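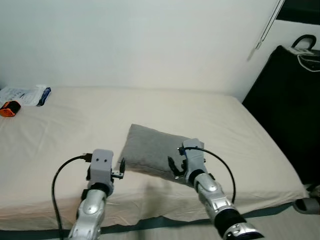

Mei thinks I'm playing Vikent all wrong. She told me so within a minute of my joining the call last night, before I'd even got my headset sitting properly, and then she carried on telling me for most of the next two hours. According to Mei, you don't bring the new pilot into a match to shoot people, you bring her in to be up on a roof before anybody else has thought of it, and if I wanted to run about on the ground getting shot I could have stuck with my old favourite and saved myself the bother.

Well, she's right, I suppose, but I do like her on the ground! I've been waiting for this character since they put out that little animated film in November, the one where she's a girl on the docks at Trostport watching the freighters go over, and you don't find out until the last few seconds that the woman teaching her to fly is the captain from the first Mavon game. I gasped out loud at that. I played the first Mavon when I had the bad flat with the damp in it, on a second-hand console that made a noise like a hairdryer, and I must have finished the story four times that winter. So to see the captain again, older, with the same scar and the same dreadful coat, was lovely. I watched it again straight afterwards and then rang Anika, who hadn't seen it yet, and had to talk to her for a quarter of an hour about her new kitchen so as not to spoil it.

Anyway. The update came down at teatime and it was an enormous thing, so I had my supper while it crept along (cheese on toast, and the last of the pears) and by seven we were all in. She costs 1,000 tokens to unlock, and I'd been hoarding mine for weeks, walking past all sorts of pretty jackets in the shop with my nose in the air. Mei had spent hers on a hat. She had to borrow her brother's account to show me how it's done, which rather took the wind out of the lecture.

The first three matches were a disaster. Her jump pack burns out if you hold the button too long, and I always hold the button too long, so I kept sailing off beautifully from the harbour crane and then dropping like a sack of potatoes in front of some very pleased strangers. Anika laughed so hard she had to mute herself. In the fourth I got the hang of tapping it, little taps, and managed to get right across the water to the lighthouse, and from up there I could see the whole of the new map laid out, with all the lamps coming on along the front. I stood there far too long admiring it and was shot in the back. Worth it.

Then somewhere past ten o'clock it all came together for one match. Mei went high on the left, I went high on the right, Anika stayed below with her shield and grumbled, and we came second out of the whole lot. Second! I haven't placed like that since the spring. I was down to 10 health at the end and hiding behind a crate with my heart going, whispering as if the other team could hear me through the wall.

I read a bit of the chatter before bed, which I shouldn't do. Half of them say Vikent is far too strong and the other half say she's useless, and there's a long argument going on over whether the crest on her helmet is the Ruiz-Ortega crest from the second game's hidden ending. I think it is. The bird faces the other way, but that could easily be because she left the family, and it would explain why the captain won't say her surname in the film. Anika says I'm reading too much into a bird. I went and dug out my old save to compare and it wouldn't load, so I shall have to play the last chapter through again, and I can't say I mind.

Same time tomorrow if Anika's shift doesn't change. I've promised Mei I'll stay on the roofs.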